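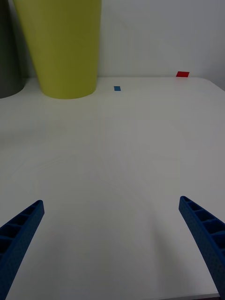

Thilini Jayasinghe
Contributing editor, home and workspace

The Karunaratne Desk, After a Winter of Leaning On It

I have owned four desks as an adult, and three of them were doors. The fourth was a real desk from a real store, and it sagged in the middle like a hammock after I put a printer on it. So when the Karunaratne went on sale in January for $610, down from $706, I told myself that saving money was practically the same as making it and clicked the button.

It comes in white, or in a color the maker calls Oat, and Oat costs extra. I bought white. I would like to meet the people paying more for beige.

Delivery

It arrives in two boxes. Mine arrived as one box, followed by six days of email. The first box held the legs, the crossbar and a bag of hardware, all very nice to look at if you enjoy legs. The delivery company, Catbridge, assured me the top was "in your area," a phrase that can apparently cover a warehouse three counties over in Kastville. Kasun Munshi in their customer service department was polite about it every single time, and I was polite back until about the fourth email, when I began signing off with just my initials.

When the top did come, it was well packed. No dents, no scuffs, corners intact. I was almost disappointed, having already drafted the complaint.

Assembly

The instructions say one person, forty minutes. I would say one person, ninety minutes, plus a neighbor to hold the top while you say the same word over and over. There are pictures but no words, and step 7 shows a bolt going into a hole that is on the other side of the leg in real life. I did step 7 twice. My brother-in-law did step 7 once, also wrong, and went home.

The hex key in the bag is soft. Mine rounded off before I had finished the second leg. Use your own. If you don't own one, this is a fine time to become that sort of person.

Once it is together it stays together. I tightened everything again after a month and only the crossbar had worked a little loose. It doesn't wobble when I type, and I type like someone putting out a small fire.

The top

The finish is matte, and I'm fond of it. There's no glare from the window in the morning, and no ghost of my ceiling light floating under my hands during calls. It's smooth enough that a mouse works without a pad. It is also smooth enough that a pen set down on it will leave, slowly, for the floor, so either my floor slopes or the desk does. I put a level on both. I don't want to talk about the floor.

White does what white does. Coffee wipes off if you catch it the same day. Ballpoint needs rubbing alcohol. Turmeric has moved in, and I've put a stapler over it. Pencil smudges turn up where your forearm rests, and you won't notice them until someone else is in the room.

The corners are rounded, and my hip would like to register its approval. The old desk had corners that could open a letter.

The parts I'd change

There's no drawer. You can buy one separately, and it hangs under the top exactly where your knees go. I sent mine back. The return took less time than the delivery, so somebody over there is good at their job.

The cable hole is a decent size, but it sits in the center rear, directly behind where most of us put a monitor. I can't see it, I can't reach it, and last week I lost a charger down it.

The feet adjust for uneven floors (see above), though you have to lift the desk to turn them, and by then you've put everything you own on it.

Compared with

Before buying I also tried the Ekusgate at a friend's place. Nilmini Roy has had hers for two years and swears by it. It's cheaper, it has a drawer, and the drawer opens. The top is shiny, though, and it hums slightly when you set a laptop on it. She says she can't hear the hum. I can hear it from her kitchen.

Should you get one

At the sale price, yes, if you want a big plain surface and have somewhere else to keep your stuff. At full price I'd wait. It goes on sale again whenever they run out of room for it, judging by the number of emails I now get. Skip the drawer, skip Oat, and borrow a hex key.

Assembly: 2 out of 5
Looks: 4 out of 5
Sturdiness: 5 out of 5
Turmeric: 0 out of 5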